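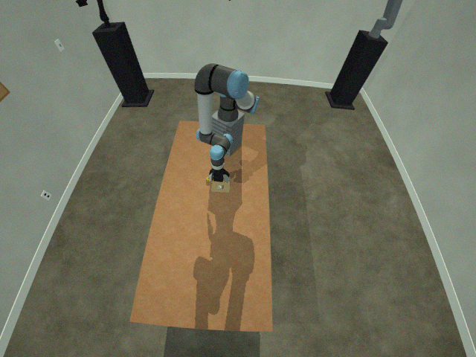

The simulator spoiled us, according to one member of the Pranden robotics club, and the rest of the table laughed and more or less agreed. They had tried the box pickup 193 times in software before they went near the real arm at Viletti Hall, and it still took them until July to trust it.

"You get used to pressing reset," the team's captain told me, over a second plate of cookies. "I bet I pressed it 700 times, and I'd do it all over again, I really would!" Next up is the Begay Cup, and (fingers crossed) a heavier box.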